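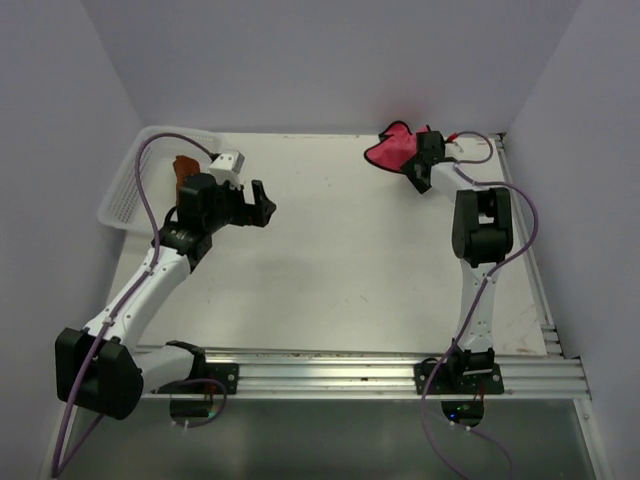 Week three of teaching a pair of robot arms to deal with laundry. Smallest possible laundry: one cloth, one basket. I've had a few messages asking what my days look like now, so here's a thread while I eat lunch in the parking lot (Thu 5 June, already too hot to be doing this)

---

The job in one line: I move the controller arms with my hands, the arms on the table copy me, and everything gets recorded -- joints, cameras, the lot. Later a model trains on those recordings and tries to do it without me. I'm basically the driving instructor who does all the driving.

---

One run = one episode. Cloth gets dropped somewhere on the white table, I pick it up, get it over to the basket at the back left, let go, both arms go home. On a good one you're done before you've finished a thought. On a bad one you're pinching the same half inch of fabric over and over like you're trying to get tape off a roll

---

We wrapped cloth set one this morning with 1,230 episodes recorded and 1,051 kept!! Refugio Villaseñor does the reviewing and she is not generous. I got a run thrown out for "dithering." That was the entire note. Dithering.

---

(she was right, I went back and watched it. I hover over that cloth like I'm choosing a melon)

---

Hovering matters, by the way, and I had no idea when I started. The model learns the pauses too. If I stop to think above the table every time, the robot learns to stop above the table every time, and it hasn't got anything to think about. So you decide BEFORE you hit record, then go.

---

The back right corner is my least favorite spot on the whole table. The basket is at the other end, so when the right arm picks up back there, the cloth has a long way to travel. Some runs I carry it the whole way with the right. Other runs I hand it over in the middle, left gripper open and waiting, and that is where your brain melts a bit.

---

Handover tips from someone who was terrible at this in May:

- get the waiting arm there early and leave it alone
- close the second gripper all the way, THEN open the first
- grab an edge that's hanging, never the wad in the middle
- breathe out. I'm serious, my shoulders drop and the wobble goes away

---

Someone asked about fingers vs. grippers. You have two fingers per hand and you can't feel anything. Our setup has no force feedback, so I'm squeezing a handle in the air and trusting my eyes. First few days I kept crushing the handle like it would help. My forearm had opinions that evening

---

Also cloth is a pain in a way that blocks never are. A block sits where you put it. Cloth comes up with a fold you didn't ask for, or brings its other corner along, or drapes over the gripper so you can't see your own fingertips. I did 50 practice runs with a block before they let me near fabric and I'd say two of those lessons carried over

---

Do you mess up on purpose? Sort of, yes! Perla Trujillo set up a separate batch for it. You miss the grab, or drop the thing short of the basket, and then you fix it, cleanly, in the same episode. Otherwise the model has only ever seen things go well, and the first time it drops something it has no clue what comes next. (relatable)

---

What you're not supposed to do is miss, back off, wander around, try a weird angle, miss again and then save it. That's how you get a "dithering."

---

Cable stuff, for the three people who care: the purple ones loop up over the top of each arm and get tied along the white links. Leave enough slack at the wrist or you'll feel brave, twist too far and have a very short afternoon. Nicanor Sarmiento checks every tie before the first run and I used to think that was fussy. I now also check every tie before the first run.

---

My routine, since I know some of you are starting at Brusby in July and asked:

1. home both arms, watch them get there, don't look at your phone
2. open and close each gripper twice
3. wipe the table
4. basket back in its corner
5. three throwaway runs, deleted, always
6. then record

---

Step 5 is my own and I'll fight for it. My first three of any session are garbage. I'd rather they be garbage on purpose

---

Best tip I got all month was from Yolotzin Valdovinos: watch the cloth, don't watch the arm. If you look at the arm you start steering it like a toy crane and it goes jerky. If you look at the spot on the cloth you want, your hands kind of find it. Took me a week to believe her and one morning to get better

---

And yes, I've seen the trained one run. Early checkpoint, only on a slice of the data. It picked up the cloth, carried it over to the basket, and stopped right above it. For ages. Then let go.

That's my pause. That is 100% my pause. I have never been so proud and so called out

---

Next up is a bigger mix of cloths and starting positions, and the target is 2,000 kept episodes. Kept, Refugio-kept, so I'll be here a while. Lunch is over -- if you've done handovers with stiffer fabric, like denim or canvas, please tell me where you grab it. Replies are open and I'll read them tonight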